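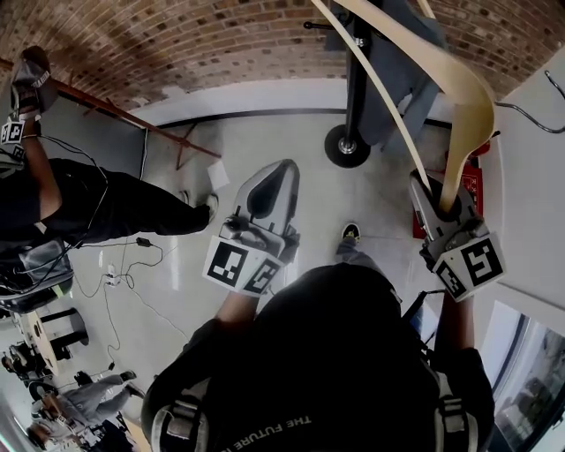 Home | About us | News | Get involved | Shop | Contact

Tedside Community Choir opens its doors to new singers this March

Tedside Community Choir is delighted to invite anyone who has ever hummed along to the radio, sung to the dog or wondered what it might be like to stand in a room full of voices to come and join its new spring term, which starts in March at the old Mosoti Hall on the corner by the library.

There is no audition and no need to read music, and there never has been. Words are handed out at the door, tunes are taught by ear one line at a time, and anyone who would like the printed notes is very welcome to a copy as well. Sessions begin at 7.15 in the evening and finish in good time for the last bus up the hill — the timetable was changed over the winter and the choir has moved its tea break forward to match.

The choir began with a handful of neighbours in a front room and now has 100 members on its books, ranging from sixth-formers to great-grandparents. Not all of them come every week, of course, and that is quite all right. People have babies, shift work, bad knees and holidays, and their chairs are always waiting for them when they get back.

"I came along because my daughter was tired of hearing me sing in the kitchen," said Cristóbal Insaurralde, who has led the choir for the past few years. "I sat at the back with the basses and didn't open my mouth properly until after the tea. If you are feeling shy, please come anyway and sit near me. We will be doing some old sea songs this term, and a lullaby my grandmother used to sing, and one or two things from the films that everybody has been asking me for since the autumn."

The spring programme also includes a new piece in four parts called Postus, written for the choir by one of its own altos and named after the village where she grew up. It lasts a little under six minutes and has a very fine part for the tenors, who are few in number and would be especially glad of company.

The term will end with a concert in the main hall, which seats 456 people now that the balcony has been repaired and opened again. Last summer's concert raised £856 for the hall roof, and the choir would like to thank everyone who bought a ticket, baked a cake or stayed behind to stack the chairs. Money from this year's concert will go towards a better piano, as the present one has two keys that stick in damp weather — both of them, sadly, rather popular notes.

The first session is free. After that it is £2 a time, with tea and biscuits included, and anyone who would find that difficult need only have a quiet word. The hall has a ramp at the side entrance, a hearing loop and plenty of room for pushchairs. Parking is in the Sarkusov Road car park, free after six.

Contact: Tedside Community Choir, Mosoti Hall, Tedside | © Tedside Community Choir | Back to top

Recent news
Balcony open again at Mosoti Hall
Carols in the market square: thank you
Wanted: spare music stands
Song sheets for the spring term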